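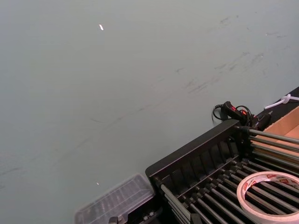 Rack and roll of tape on the work surface of the Bustine cell, Bradside.

**Karkel limits Bustine robot cell to reduced speed after late stops**

BRADSIDE, 2021-02-20. Karkel has placed its Bustine tabletop handling cell under a reduced speed limit following a fault in which the robot arm stopped later than it was told to. No one was hurt. The limit applies to all Bustine work at the company's Bradside site and will stay in place until an outside review by Skinner is complete.

The fault was found in January during routine checks of the cell, which handles loose items such as racks, boxes, tape and small storage cases. Operators ran 442 stop tests over the course of the checks. In 439 of them the arm came to rest within the allowed distance. In the other 3 it continued downward past the stopping point before the brakes held. On one of those runs the gripper touched a rack and pushed it a short way along the work surface. The arm was shut off and the cell was closed the same afternoon.

Karkel's engineers traced the late stops to the way the controller handled two messages arriving close together. When a stop signal reached the controller while a new position was still being read from the wrist camera, the position was carried out first. The delay was short, but it was long enough for the gripper to reach items it should not have touched. The emergency stop button uses separate wiring and worked as intended in every test.
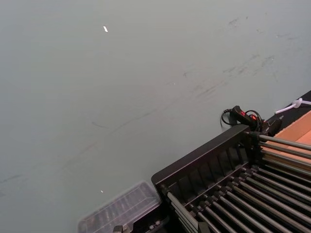
Under the present rules, the arm may move no faster than 100 millimeters per second whenever the gripper is below the height of the tallest item in the cell. Staff must remain outside the marked line while the arm is powered, and items may be added, moved or removed only after the power has been locked off. A second trained operator is required for every run.

A software change that gives the stop signal priority over all other messages has been written and is being tested on a separate bench. It has not been installed on the Bustine cell. Karkel will not install it until Skinner has repeated the full set of stop tests and reported its findings in writing.

The company has also reviewed its own handling of the matter. The first late stop was entered in the shift log as a camera delay and was not passed to the safety office until the following day. Reporting instructions have been revised so that any stop outside the allowed distance is sent to the safety office at once, whatever the suspected cause.

Deliveries to customers are not affected. The Bustine cell is used for development work only, and no other Karkel equipment runs the same controller software. Partners with staff scheduled to work at Bradside have been notified directly and will receive the revised entry rules before their next visit.

Karkel will publish a summary of the Skinner review when it is received.

**Media contact**
Karkel Press Office, Bradside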